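Gripper stops short of the table in one corner, fine in the others

Posted by Oskari Huttunen, Sat 3 August
Tags: arms, grippers, calibration, home builds

I've got a six-axis arm in a shared workshop, bolted to an aluminum extrusion table, working over a wooden table we shoved up against it. The job is simple enough to be embarrassing: pick up a small cube, drop it in the cup of the same color. Red to red, blue to blue. A toddler could do it, and the toddler wouldn't need a config file.

Near the base it picks fine. Toward the wall, the fingers close on air above the cube, or grab the top edge and fling it. I've redone the tool offset 2 times and got the same answer both times, so I'm at least consistent. The software is Villik, the controller board is a Trindex. The microwave belongs to the workshop and is not negotiable, I have asked.
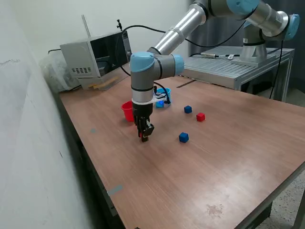

Gripper down at the table, cubes and cups out.

Is this a calibration problem, a sagging arm, or a me problem?

Borislav Trajkovski

Could be the firmware. I reflashed mine in October and a lot of weird stuff went away. Also check your screws.

Vesela Kadrić

You have two tables. Your arm lives on one and your cubes live on the other, and I would bet my good calipers that they aren't parallel. The tool offset won't fix that, however many times you redo it. It describes the gripper, and the gripper is innocent.

Touch the fingertips down gently at three points on the wooden table, spread as wide as you can reach, and write down the Z at each one. Keep the wrist pointing straight down for all of them. If Z changes steadily as you go toward the wall, the table is tilted relative to the base. You can shim the legs, or teach Villik a work plane from those three points and leave the furniture alone. I did the second. My table was out by 5 mm end to end and I had been blaming the motors for weeks, out loud, in front of people.

Then try a pick with the wrist camera on and look at how the block sits between the fingers.

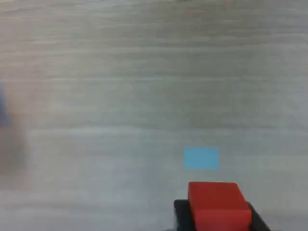 If the grip is only off when the arm is stretched out, and your three Z values agree with each other, then you can start worrying about sag. Put a dial indicator near the wrist and see how far it drops at full reach. Tape the tables together while you're at it, or better, clamp them. Somebody will lean on one of them eventually and you'll be back here.

Milovan Milošević

Seconding the work plane, with one correction. Three points always make a perfect plane, so they can't tell you if the tabletop is warped. Take a fourth near the middle and compare. Mine was a cheap top with a dip in it, and I ended up laying a flat board over the bad part.

Borislav, which screws?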